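Ticket 39: Becher bleibt nicht, wo man ihn hinstellt
Standort: Teeküche Waltumberg, 2. Stock
Gemeldet am: 9. November 2020
Priorität: niedrig (vom Melder auf »kritisch« gesetzt, von uns zurückgesetzt)

Fehlerbild
Laut Meldung »fällt in der Teeküche ständig das Geschirr um«. Das Geschirr besteht in diesem Fall aus einem Becher und einem Teller. Der Teller zeigt seit April keinerlei Auffälligkeiten und wird in diesem Ticket nur als Zeuge geführt. Der hellblaue Becher liegt auf der Seite, Öffnung nach rechts unten, mit reichlich Abstand zum Teller.

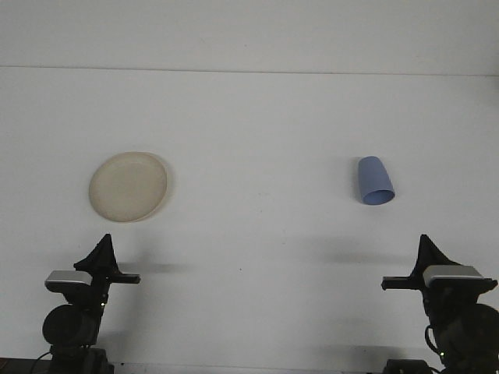
Trinh Ông: Bei uns in Troststead gibt es dieselben Becher, und die sind unten einfach schmaler als oben. Leer kippen die schon, wenn man mit dem Ärmel drankommt. Habt ihr mal geprüft, ob der Tisch gerade steht?

Antwort Support: Haben wir. Wasserwaage aufgelegt, Blase in der Mitte, Tisch entlastet. Der Vorschlag aus dem Haus, den Becher mit Klebeband zu sichern, wurde abgelehnt, weil man dann zum Trinken den Tisch anheben müsste.

Bisherige Maßnahmen
1. Becher aufgestellt. Hielt bis zur Mittagspause.
2. Rutschmatte bei Horkar bestellt. Lieferzeit 19 Tage, also länger als die Geduld des Melders.
3. Teller als Untersetzer eingesetzt, damit der Becher einen festen Platz hat und beim Kippen wenigstens einen Rand in der Nähe. Der Becher ist jetzt auf dem Teller, etwas links oben, und gibt sich dort schräg, mit der Öffnung nach links oben. Als Stehen möchte ich das nicht abnehmen, als Fortschritt schon.
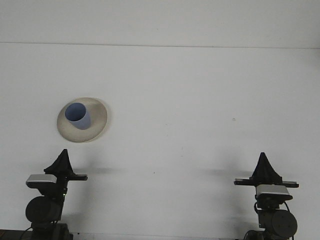
4. Rückfrage an Ursu, ob es die Becher auch mit breiterem Boden gibt. Antwort: ja, aber nur in Orange. Der Melder denkt darüber nach.

Status
In Beobachtung. Bis die Matte da ist, Becher bitte nach Gebrauch mit der Öffnung nach unten auf den Teller stellen. Wer ihn liegend vorfindet, hebt ihn auf und macht kein neues Ticket auf.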